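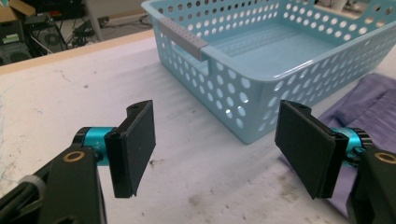

Unit 6: Email Newsletters for Small Online Shops

Reading before class: the Okard case packet, sections 1 and 2. Bring your draft signup form.

6.1 What a list is for

A mailing list is a set of people who have agreed to hear from a business. Agreement is the part that matters. An address copied from an old invoice or bought from a broker is a contact record, and sending promotions to it will cause complaints. In this course we only work with lists built by signup.

For a small shop, the list does two jobs. It brings past buyers back, and it gives people who are not ready to buy a reason to stay in touch. Most shops write only for the second group and forget the first.

6.2 The signup form

Ask for the email address and stop there if you can. Every extra field loses some people. If you need a first name for the greeting, make it optional. Say what will be sent and how often, in one line next to the button. "Two emails a month, new stock and care tips" is enough.

Place the form where a visitor has already seen something useful — the end of a how-to page, or the order confirmation. A pop-up that opens before the page has loaded is hard to close on a phone.

6.3 The welcome message

Send it right away. Repeat what the reader signed up for, link to one page, and include the unsubscribe link. If there is a discount code, put it near the top in plain text so it can be copied.

6.4 Case: Wulleck

Wulleck sells replacement parts for sewing machines. Its newsletter went to everyone on the list with the same content. In March the shop split the list into 2 groups, home sewers and repair shops, and wrote a separate message for each. The repair shop version was a short stock table with prices. The home version kept the articles.

Figures for the first split mailing to repair shops:
Sent: 100
Opened: 70
Clicked through to the store: 19

Work out the open rate and the click-to-open rate. The second uses opens as the base, so it will be higher than the plain click rate. Keep in mind that some mail programs load images automatically, and this counts as an open even if the message was never read.

6.5 Subject lines

Name the thing inside. Keep the main words at the front, as phones show only the first part. Avoid all capitals and fake reply marks such as "Re:".

Exercise

Compare the Jestavis and Aryee newsletters in the packet. For each one, write down the main link, the number of competing links, and the group of readers it seems to be written for. Then rewrite one subject line from each. One page, typed — bring a printed copy to the next session.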